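Jul 21, 2022

Morna lounge chair, second weave trial. Frame 5 back from powder coat. Film is even on the seat rails but thin inside the rear leg joint, same place as on the last one. Fadi will ask the coater to hang the frames back-down for the next batch.

Wove the seat with the flat cord, 2 strands per pass. Tension set at the front rail and checked every fourth pass. Seat sagged 5 mm under the 100 kg plate after one hour. Backrest not loaded yet – the plate slides off at the current angle and needs a stop.

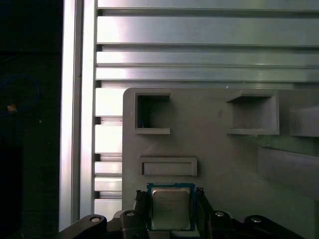
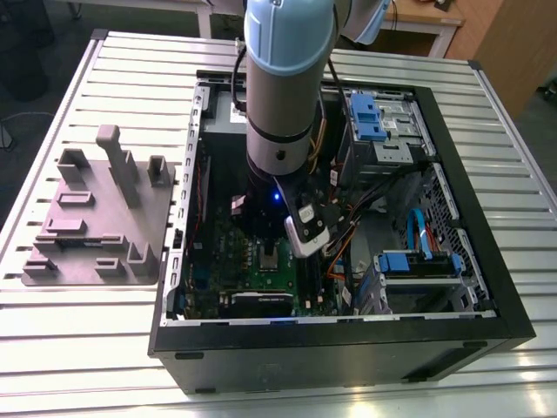

Cord use came to 117 m including tails. Xiaoqing's cutting list has less than that, so the list needs correcting before the Meren version is quoted. Knots under the left arm are still visible from the side. Tried tucking them behind the rail and stapling – holds, but the staple marks the coating. Weidong suggests a slot in the rail. Would mean a new drawing.

Teak armrests: oil only, no sealer. One has a raised edge at the rear screw. Sanded, re-oiled, left on the rack.

To do: stop for the load plate, backrest test, ask Qianru about cord in the darker gray.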